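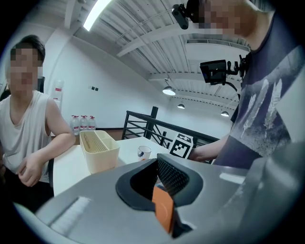

Isauro Tlapale wrote back to the abstract before I had a single slide: if the hand gripper needs setting up again every morning, then it was never set up in the first place, and you are giving a talk about a habit. He asked me to read that out. I have now read it out, and I half agree with him.

Slow down here. Let them look at the picture while you talk.

Start with what we do on the Meno station before a session. White table, marker card standing on the back edge, gripper in one person's hand. Say that the card is the part I trust most and that I still don't trust it much. It leans. A card that leans a little gives you a pose that is off a little, and the software will report it with total confidence.

The Onura checklist had 16 items when I inherited it. I crossed out 10. Ask the room who has a checklist like that. Don't wait long for hands.

What I crossed out: anything that said "verify" with no word on how. "Verify mesh." Verify what about it? I left in: look through the grid with a lamp behind you, pick out lint with tweezers, stop if a hole is torn. Somebody can do that and somebody else can tell whether it was done.

Brush strip. People want to know how often to clean it. The sheet from Pruvidine said every 40 sessions. I asked where the 40 came from and got a very polite email with no answer in it. We clean it when it looks dirty. I would love a better rule. If anyone in the room has one with data behind it, write down their name.

Orange tab: check it is seated and move on. I had a long section on this and cut it. If asked, say we have had one come loose and I don't know why.

Next part is the one they will argue with. Recalibration. We kept a log over 521 sessions, and on most mornings the recalibration changed nothing I could tell apart from noise. So why do it? The usual answer is "to be safe." I don't find that good enough. Each recalibration is also a chance to do it badly, with a tilted card, in a hurry, before coffee. Farina, our second station, skips it unless the gripper has been dropped or opened up. So far I can't see a difference in the results. Say "so far" out loud. Isauro will be in the second row and he'll say the two stations don't do the same tasks. He's right. Concede it and keep going.

Lighting: one sentence only. Overhead lamps shine on the card if it tips back too far, so turn it before you blame the camera.

Repairs. Skip if behind time. Otherwise: rubber housing off, look at the rim for splits, put it back, then redo the calibration, because this is the one case where I'm sure it matters. Do not tell the glue story.

Last thing, then questions. The log sheet is on the table by the door, take a copy. It has a column headed "what changed" and it is blank on most rows. Leave yours blank too if that's what you found.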